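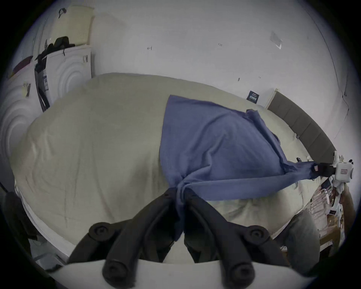 Search this book Go

Chapter 7
Household Work and the National Accounts

Ambros Imhof folds a basket of laundry at home and the economy does not notice. He walks across the street, folds an identical basket for a neighbor, gets paid for it, and output has risen. If the neighbor then comes over and folds his for the same fee, it has risen again, and two people have clean shirts they could have folded themselves. Economists have known about this puzzle for a long time and have mostly responded by giving it to students in chapter openings.

Gross domestic product measures goods and services that are produced for sale, plus a few that are not. Governments are counted at cost. Homeowners are treated as though they rent their houses from themselves, presumably on friendly terms. Cooking dinner, minding a toddler and changing the sheets are left out.

How much is missing depends on how you price an hour. Suppose Mirjam Kälin spends 30 hours a week on unpaid work. We could value those hours at what a housekeeper would charge, which is the replacement cost method. Or we could use what she gives up by not spending them at her job with Stedia, an insurance firm, where she earns $58 an hour. This is the opportunity cost method, and it has the odd result that a dish washed by an actuary is worth far more than the same dish washed by her teenage son — assuming he could be found.

Section 7.1 sets out the production boundary and the arguments over where to draw it. Section 7.2 works through both pricing methods using the Kälin household. Section 7.3 turns to time-use diaries, in which people report how they spent the day and couples report surprisingly different days. You will need the definition of value added from Chapter 4.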